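Wodent Sedside table, three months in

I bought the Sedside because my old desk had developed a lean, and because Pivenell had it marked down with 20 percent off and free delivery. Delivery turned out to mean the curb. The box and I got acquainted on the stairs.

Assembly took one evening and most of my goodwill. The legs go on with an Allen key the size of a toothpick, and step 3 of the leaflet shows a washer that my box didn't have. Wodent mailed me one in December, in an envelope big enough for a coat.

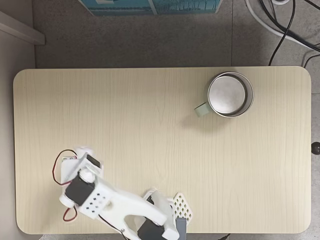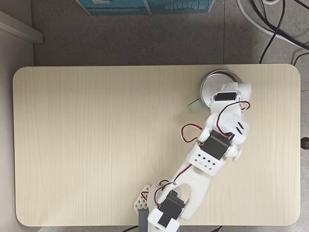

The finish is where the money went, if it went anywhere. Coffee rings wipe off, ink doesn't, and the pale color shows every crumb I've ever denied eating. Rounded corners like those on the light top in both shots are the feature I'd pay for again - my hip has met enough square ones. It does wobble if you type angrily.

The store page has 2,108 reviews, and a good many complain about the smell. Mine aired out in a week with the window open. I'd still take it over the Hsu, which costs more and comes with a drawer that holds one pencil. Four stars, minus the stairs.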